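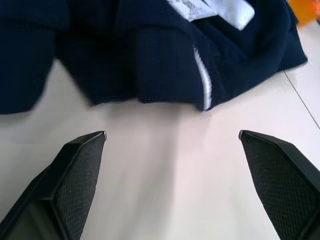 Lestholm Portable Press Lectern

Hire or purchase
Supplied by Ciltach

The Lestholm is a folding lectern made for media conferences, candidate announcements and door-stop statements held away from the office. Electorate offices, party branches and local councils use it where there is no fixed lectern at the venue, or where the one provided has another organisation's crest on the front.

It sets up without tools. Unfold the base, raise the column until it clicks, then drop the reading surface onto the two locating pins. One person can do it, although two makes it easier on grass.

Specifications

Weight: 10 kg
Reading surface: tilting, with a raised lip to hold papers
Column: height adjustable, locking collar
Microphone fittings: 7 clip points along the front rail
Front panel: removable, takes a printed insert
Finish: matt grey
Carry case: included with purchase and hire

Microphone rail

Radio and television crews can clip their own microphones to the rail instead of taping them to the column. Cables run down a channel at the back and come out at floor level. The rail does not supply power or a split audio feed. If reporters will need a direct feed, ask for the Grandance press box when you book. It is charged separately.

Front panel inserts

We print inserts from your artwork. Send a PDF at full size. Authorisation details are the customer's responsibility and we print exactly what is supplied, so please check the spelling of names and the office address before you send it. Inserts slide out from the top and can be changed between speakers.

Hire

Hire is $68 per day, with a discount of 20 per cent for bookings of a week or longer. Collect from our Rivera counter or ask for a delivery quote. Bookings during an election period are confirmed in the order we receive them and we do not hold stock without a deposit.

The counter is closed on 25th April. Items due back that day can be returned the next morning at no extra charge.

Spare parts

Locating pins (pair)
Locking collar
Rubber feet (set)
Blank front panel
Replacement carry case

Customer comments

"Fits in the back of a hatchback. The tilt could be a bit stiffer in the wind." Ramil Estrella

"Used it for a statement on the library steps. No trouble with the cables." Irfan Shaikh

Enquiries

Hire bookings: Dindo Villanueva
Sales and printed inserts: Virgilio Catacutan

Please include the venue and your start time with any booking request.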